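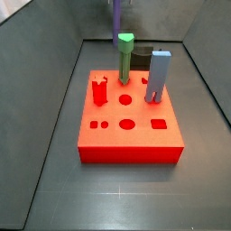 Peg Board and Loose Pegs: Inspection Checklist with Comments

Filed under: Checklists > Play Materials > Sorters and Stackers

Item: Ludovis shape sorter, red board, mixed pegs
Owner: Plollow Toy Library
Inspected by: Catinca Marinescu
Second check: Petrică Grecu
Date: 06/02/2024
Rating scale: P = pass, C = pass with comment, F = fail, remove from loan

The board is checked on a flat surface with some pegs standing and the front row left open. Pegs are then pulled one at a time and checked in the hand. Parts marked F go in the reject bin, and the set stays off the shelf until a replacement is logged.

SECTION A. BOARD

A1. Board sits flat, no rocking when pressed at each corner. P
Pressed by hand, all four corners, then turned end for end and repeated.

A2. Top surface free of cracks, chips and raised edges. P
Light surface scuffing only. Does not catch a fingernail.

A3. Front face free of cracks. P

A4. Outer corners not sharp. C
Rear left corner slightly rough to the touch. Smoothed with fine paper and wiped. Recheck at next inspection.

A5. Hole edges smooth all the way round. C
Front row: square, small circle, oval and rounded square all clear. The small triangular hole in the back row has a faint burr on one side. It is the easiest hole to miss when a tall peg is standing in front of it, so clear the right side of the board before checking.

A6. No finger trap in any hole. P
Test rod passed in and withdrawn freely from each opening. The square and small circle in the front row are close together. Check the strip between them for hairline cracks — this is where the last Ludovis board failed.

A7. Holes free of dirt and foreign matter. C
Crumbs in the oval. Brushed out. The board is the same red inside the holes as outside, only darker, and debris does not show well from above. Use a flashlight.

SECTION B. PEGS, GENERAL

B1. All pegs on the set card present. P

B2. No peg or broken part fits fully inside the small parts cylinder. P
The red star peg is the short one of the three left standing in the board, so test it first. Tested upright and on its side.

B3. Peg ends not split or mushroomed. P

B4. Color does not rub off on a damp white cloth. P
16 strokes per peg. No transfer.

B5. Pegs do not crack when dropped. P
Eight drops each onto the test mat, per the Plollow sheet. The long purple peg is dropped end first and then flat. 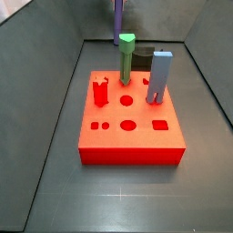
The mat should be checked for grit before each run, as grit leaves small dents that get recorded as damage to the peg. Horațiu Vlad logged two false fails in November for this reason. Both were reversed.

SECTION C. PEGS, INDIVIDUAL

C1. Red star peg, points. C
Points are defined and not needle sharp. One point is slightly worn. Acceptable. The peg is nearly the same red as the board and is easily passed over in a quick visual count. Count by touch.

C2. Green peg, rounded triangular section, lower end. P
Check the groove down the side for trapped dirt. A slight backward lean in the hole is within limits. If the peg falls over when the board is tapped, mark F.

C3. Light blue arch peg, legs. C
Pull the two legs apart gently and look for whitening where they meet the solid upper part. None found. The gap between the legs is narrow and holds lint. Clean with a folded cloth, not a blade.

C4. Light blue arch peg, stability. P
This is the tallest peg in the board. Tap test done from the front and from the right.

C5. Purple peg, length and straightness. P
Rolled on a flat surface, no wobble. Long pegs of this kind are for seated use at a table only. Keep the age label on the storage box. 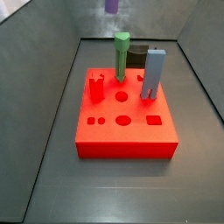
Fig. 3. Board with star, green and arch pegs standing, front row open.

SECTION D. STORAGE AND LABELING

D1. Set number readable on storage box. P
Set 111.

D2. Age label present and not peeling. F
Label lifting at two corners. Replaced same day and re-marked P by P. Grecu.

D3. Cleaning record up to date. C
Last entry not initialed. Magdolna Halász to confirm and sign.

D4. Box holds the board without forcing. P
Board goes in first, pegs in the bag on top. Do not store with pegs in the board. The arch peg takes the load when the lid is pressed down.

RESULT

Set released for loan with comments. Open points: A4 corner, A5 burr on triangular hole, D3 signature. The burr is to be removed before the next loan goes out, and A5 rechecked by someone other than the person who does the sanding.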